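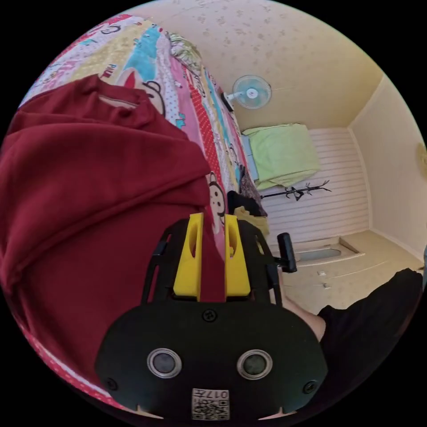
Every entry in a promotional contest needs an identifier that stays with it from receipt to the award of the prize. Entrants' names serve poorly, as two people may share one and a single person may use several. A printed label is the usual form when entries are physical objects. The small white square on the black housing carries a code pattern and the characters 017, and the two parts would do different work in a contest office: the pattern is meant for a scanner, the characters for a clerk. This chapter assumes that each entry has such an identifier and asks what rules should govern it afterward.

## 5.1 Terms

A **drawing** awards its prize by chance. A **judged contest** awards its prize on stated criteria, such as originality or skill. A **hybrid** uses judging to form a short list and chance to select from it. Many giveaways run by fan sites and hobby magazines are announced as one type and conducted as another, and most disputes begin there.

The **entry period** runs from the published opening time to the published closing time. The **prize record** is the document that links the winning identifier to a person and a delivery address.

## 5.2 The Clastora Contest

The main case in this chapter is a caption contest held by Clastora, a monthly film magazine, in November. Readers were asked to write a caption for a still from a silent comedy. The magazine received 1382 entries, and 33 were passed to the final judge, Witold Krajewska. The prize was a boxed set supplied by Lirnia.

The published rules did not say how ties would be settled. Krajewska gave equal marks to 2 captions, and the magazine chose between them by drawing lots. The losing entrant objected that a judged contest had become a drawing without notice.

Section 5.3 sets out the scoring sheet used in the contest. Section 5.4 compares three tie rules: a second judge, a prize split, and priority by time of receipt. Readers who have not worked with weighted scores should review Chapter 4 before going on.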